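Speaker notes: two arms and a toolbox
Workshop evening at Ormsby, December. Talk starts at 7.30, aim to finish by 8.15 with questions.

Start
Say who I am and thank Dagný for the projector. The build is called Skulik. It lives in the shared workshop, in the bay next to the bandsaw. Three of us work on it: me, Arlindo Fagundes on wiring and Jucélia Portela on software. None of us does this for a living.

What we wanted
A pair of arms that can put hand tools away in a case at the end of the evening. Hex keys, pliers, screwdrivers. Mention that the first plan was a single arm and a magnet, and that it went on for 8 months before we dropped it. One arm couldn't steady the case and load it at the same time.

Cost
£3,900 so far, shared three ways, not counting the things we broke. Most of it went on the arms. The table and the rail framing came second hand from Nindora when they cleared their unit. Someone always asks whether it would be cheaper to tidy up by hand. Yes.

The enclosure
A plain grey wall at the back and walls on both sides. We tried it without walls first and the vision kept picking up people walking past in the aisle. White table top, so dark tools stand out. The downside is glare from the strip lights. Pause here for anyone who wants to ask about lighting, then move on.

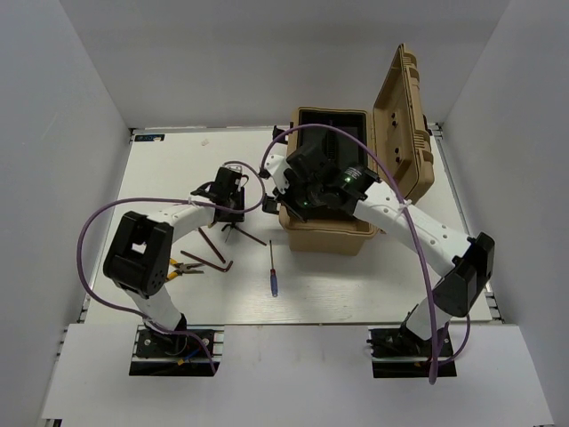 Cables
Spend time on this, it took us longer than anything else. Each arm has one thick purple cable. Arlindo's first routing was tight along the links and it pulled at the wrist when the arm reached across. Now we leave a big loose loop and hold it with cable ties. Loose has its own trouble: the loop can catch on the lid of the case. We keep the lid open to the right and the planner treats it as a wall.

Picking things up
Hex keys are the worst. They lie flat and there is very little to get hold of. The long straight ones roll. Pliers are easier if the gripper comes down on the jaws, harder on the handles, which open and shift the weight. Screwdrivers are fine once you stop trying to lift them by the shaft.
Jucélia logged 1,043 attempts on the old gripper fingers. Show her chart if the laptop behaves. Main point from it: most failures were in the first centimetre of the lift. Softer pads helped more than any change to the code.

The case
Ordinary hard-shell case. Don't get drawn into a long discussion of foam inserts. Neusa Tavares will ask about it, she cut a set for us. They work if each tool goes in the right way round, and we can't promise that yet.

Safety
Emergency stop is on the outside, left of the front panel. Hands stay out when the arms are powered. Speed is limited in software and we haven't raised it since the spring. Repeat this, people will want to come and look afterwards.

What's next
New base mounts, stiffer than the present ones.
Closing the lid and doing up the latches. Two black latches on one side, and we have not managed either.
A parts list, 13 pages at the moment, needs cutting down before I hand it out.

Questions
If it goes quiet, ask Anselmo Furtado how he did the calibration on his own arm at home. Switch the projector off at the wall.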